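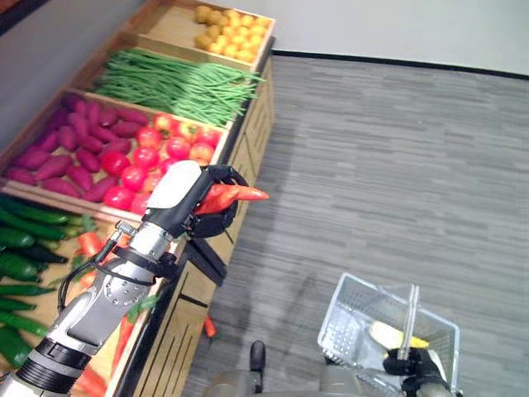

Static pressure drop after adding a second water softener tank

Posted in Plumbing > Water treatment
Viewed 3,285 times

I have a Vesano twin-tank softener on a private well. After I piped in the second tank in March, the upstairs shower lost a noticeable amount of flow. The gauge at the pressure tank still reads 52 psi with everything closed. With the shower open it falls to 31 downstream of the softener. Bypass valve is fully in service. Is this the resin bed or the piping?

– unbridge_well

Skindlow
Probably the piping. Check for a reducing elbow between the tanks. Mine had one.

Mengal
Put a gauge on each side of the softener and run the same fixture for both readings. A drop of up to 15 psi at full rated flow is normal for many residential units. If you see more than that, set the unit to bypass and repeat. Should the drop disappear, the restriction is in the valve head or the bed – fines packed against the lower basket are common on older resin. Should it stay, look at the sediment filter first.
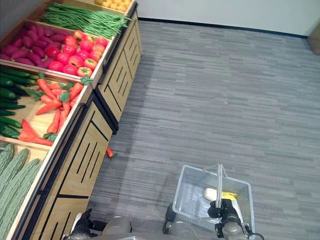
hardwater726
Agree with Mengal on the two gauges, but do it outside a regeneration cycle. On a twin-tank unit the changeover can skew the reading for several minutes. Also confirm the tanks are plumbed the way the manual shows for your valve. I had inlet and outlet swapped on one of mine, and the upper screen was full of resin beads.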